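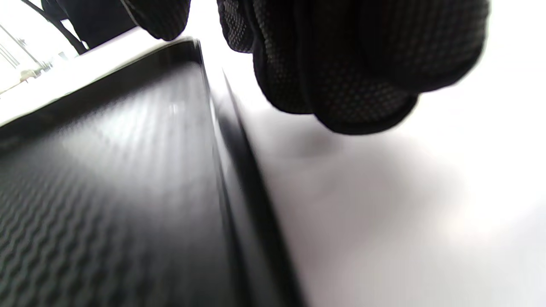
Waldemar Cieślak

Progress on the Harnex fleet maintenance grant, through August. The grant pays for scheduled inspections of 56 delivery vans run out of the Zondov depot. All vans have now had a first inspection. Brake pads were the most common finding, followed by cabin filters and worn wiper blades.

Work moved to the new interval in June - oil and filter by engine hours, tires and brakes by mileage. Tire pressure is checked every 1,000 miles by the drivers and entered on the depot sheet. Entries from the night shift are still incomplete.
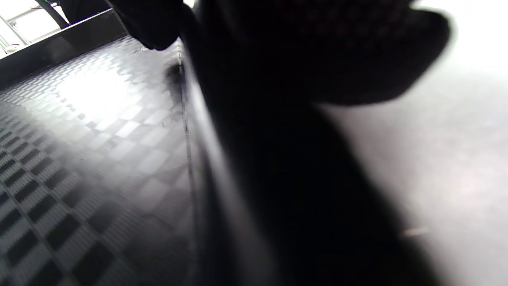 *Hand, most likely gloved, close view.*

Coolant was replaced on 15 vans where the test strip read below the limit. Two of these also needed a new thermostat. Parts came from Kneževič under the existing price list, except the thermostats, which were bought locally at a higher price. The difference is charged to the contingency line.

Edotgate supplied the service record software. Import of the old paper records is finished for the diesel vans and has started for the gasoline vans. 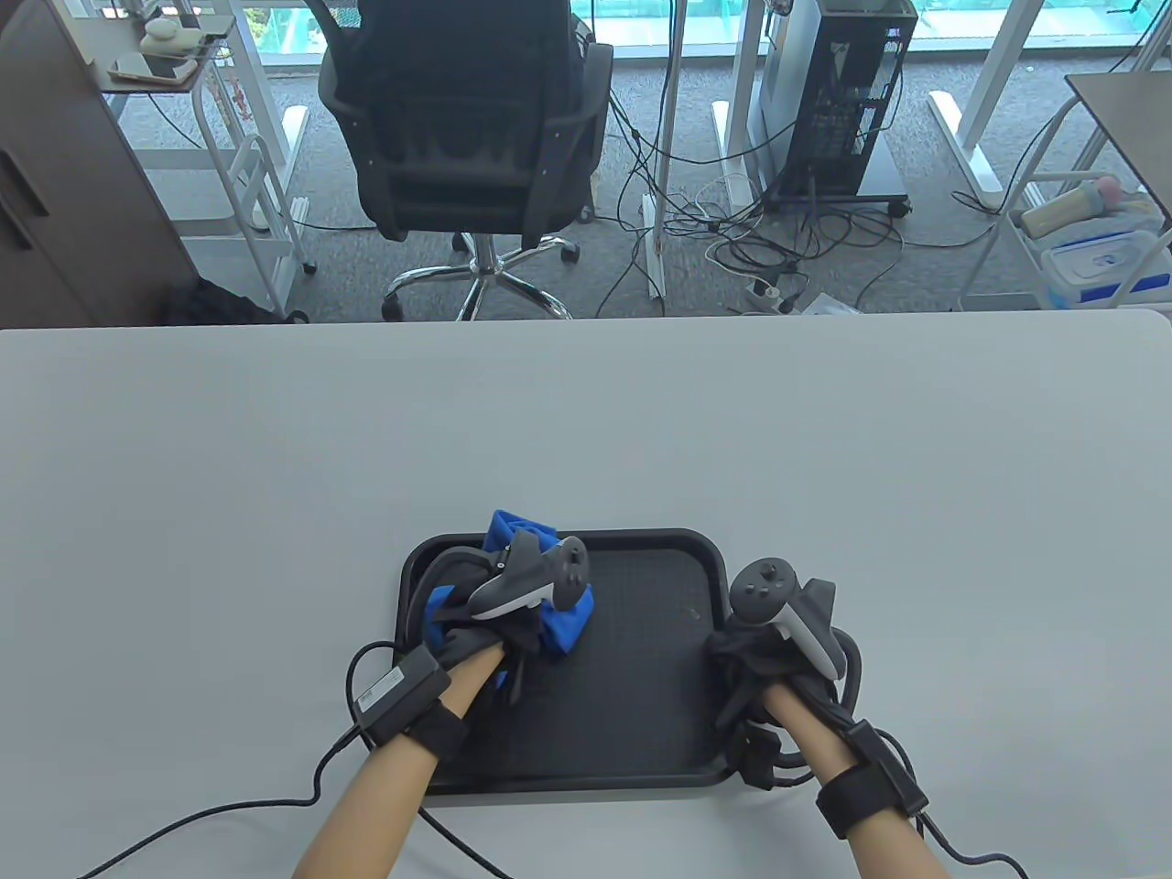 **Will the remaining 210 shop hours cover the second round of inspections?**

They will cover it if brake work stays at the current level - rotor replacement would need a separate request.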